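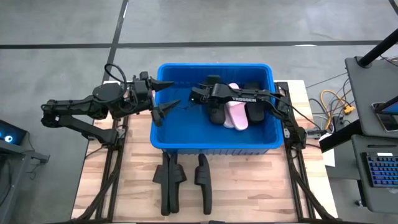

blue bin, day one of the great slipper sort. three in, three still standing on the table

Home Explore Notifications Messages Lists Profile

OK so I've been promising this thread since January and I finally have something to show. Slippers! Specifically, how I store the guest slippers now that the basket by the door has given up on life.

Background for new people: we're a shoes-off house. Everybody who visits gets slippers. This was a lovely idea when we had two friends in town and it is a less lovely idea now that half the street comes over for soup.

The old system was a pile. You'd reach in, get one black slipper, and then spend the next five minutes trying to find the other one while your guest stood there in socks being polite.

And they're nearly all black, which is on me. I bought a bunch at once from Tekska when they were marked down and thought wow, matching, so classy. Well, matching is great until you've got a small, a medium and a large that look identical in a dim hallway.

The pink ones are the exception. Everyone wants the pink ones. My aunt has called dibs on them for life.

So, the new system. Plastic bin, slippers on their sides, packed against one end like books on a shelf. I tried laying them flat first and you get maybe two pairs in before it turns back into a pile. On edge they take up hardly any room - look how much of the left side is still free with three in there.

The bin itself is nothing special. It's got a wide rolled rim, so it's comfy to carry, and it's bright blue so I can spot it under the bench. I was this close to buying the Leemans one with the lid and the little feet and the linen label, and then I remembered it's for slippers.

Things I learned in one evening of this:

Start at one end and push everything up snug. If you leave gaps they flop over and then you're back to digging.

Soles all facing the same way if you can stand to be that fussy. I can't every time. Mine end up a mix and the world keeps turning.

Stand the next few up on the table before you put them in. Mine are lined up in front of the bin with the soles out, so I can check for grit and read the size at the same time. It also stops me from grabbing two lefts, which I have done, more than once, to a guest.

Wipe the soles first!! I skipped this and there was sand in the bottom of the bin by bedtime. A damp cloth and a bit of dish soap is plenty. Let them dry all the way before they go in, or the whole hallway will know.

Somebody's going to ask about sizes so: I'm putting a dot of paint marker on the heel. One dot small, two dots medium, three dots large. I did try the stick-on tags from Clindero and they came off inside people's socks.

Pairs together or lefts and rights separately? I went back and forth on this way too long. Pairs together. My sister does all lefts in one bin and all rights in another and I love her but no.

The pink one ended up in the middle with a black one on each side, and now I kind of want to keep it there. It's like a bookmark.

Still to do: find a spot for the winter ones with the fleece, which are too fat for this bin, and throw out the pair the dog got to. I keep putting them back in like they're going to heal.

If you've got a slipper setup for a really narrow entryway, please reply with it, mine is basically a corridor with a coat hook. Bench recommendations welcome too, nothing deeper than 40 cm or the door won't open.

Back to top | Contact | Terms | © Postach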